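Student Robotics Help > Arms and manipulation > Sorting

Arm sorts by colour fine but misses the pick on stars and hearts

Asked by palacios_club
4 votes, 3 answers

I help out with an after-school robotics club (years 9 and 10) and we're building a colour sorting task for the Parkodell challenge in August. The arm has to pick plastic shape-sorter blocks off a board and group them by colour. Red, green, yellow and blue. We aren't marked on shape at all, only on colour.

The colour part works. The students threshold in HSV, find the blob, take the centre of its bounding box and send that to the arm as the pick point. Cubes and cylinders come up nearly every time. Stars and hearts are hopeless. The gripper closes on a point of the star and it squirts out sideways, or it lands on one side of the heart and tips it over.

It gets much worse when blocks are bunched up. Two reds close together get read as one red, and the arm goes for the gap between them.
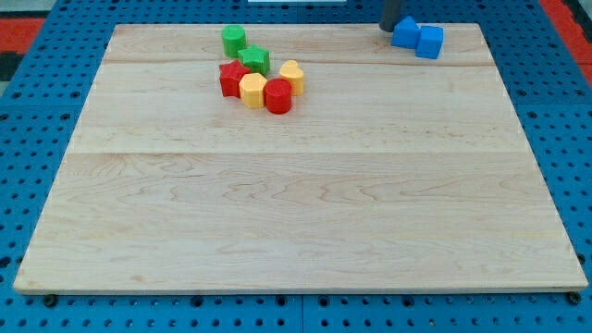
Blues over by the far corner, the other colours still bunched together.

The board is bolted down so the calibration doesn't shift between sessions. We did the camera calibration on the bare board with a printed grid and the students were happy with it. The software is the Trirusen classroom kit with our own Python on top. I teach maths, so please assume I know what a centroid is but not much about grippers.

What I'd like to know is whether we should be training a proper shape detector, or if there's something simpler. We have 3 sessions left before the students have to freeze their code.

Answer 1 (accepted)
Định Văn

You don't need a shape detector for this. Your problem is the bounding box.

The centre of a bounding box is only a good pick point when the shape is symmetrical in the box. A cube or an upright cylinder mostly is. A tilted star isn't, and a heart has more of its area up at the lobes than down at the tip, so the box centre sits off to one side of where the weight is. Use the centroid of the contour instead. If the students are using OpenCV it comes straight out of cv2.moments: m10/m00 for x and m01/m00 for y.

Then fix the angle. Run cv2.minAreaRect on the contour and turn the gripper so it closes across the short side. For hearts that's usually good enough. For stars the short side doesn't mean much, so have them test a few angles by hand with a star on the board and write down which ones hold. The best grip on a five-pointed star is normally one finger in a notch and the other on the point opposite. Once they've found it, it's a fixed offset from any of the points.

For the bunching, two things:

1. Erode the mask before finding contours. Two blocks that only touch at a corner will often split into separate blobs. Go a little at a time -- too much and the star loses its points.

2. Check blob area. Put one block of each kind on the board alone and record the area. Anything well over the biggest single block is two blocks, so don't try to pick it. Have the arm come in low with the gripper closed, push the pair apart, back off, and take a new picture.

The push is the part students tend to resist since it feels like cheating. Check your rules, but I've never seen a sorting task that banned it.

One more thing. If the camera looks at the board from an angle, the blob includes the side of the block as well as the top, and that drags the centroid towards the camera. Taller blocks are worse. Either mount the camera overhead or measure the error on a cylinder and subtract it.

Comment from palacios_club: Centroid change took ten minutes and hearts are already much better. Stars still being worked on. Our camera is on an angle so that last bit explains a lot, thanks.

Comment from Định Văn: Good. Do the erode step next, before you spend any more time on stars.

Answer 2
molatero_bench

We went the other way and trained a detector. 1,721 labelled pictures, most of a term, and the kids got sick of labelling by the first 100. It worked well in our room and fell over at the venue where the lights were different. Would not do it again for a colour task.

If you stick with HSV, redo your thresholds on the day. Also watch your blue. Your table is blue and so are two of your blocks, so if the mask isn't cropped to the board you'll get the table as one giant blob.

Comment from palacios_club: We do crop, but only just. I'll get them to bring it in a bit.

Answer 3
gearbox_kel

put foam tape on the gripper fingers. fixed ours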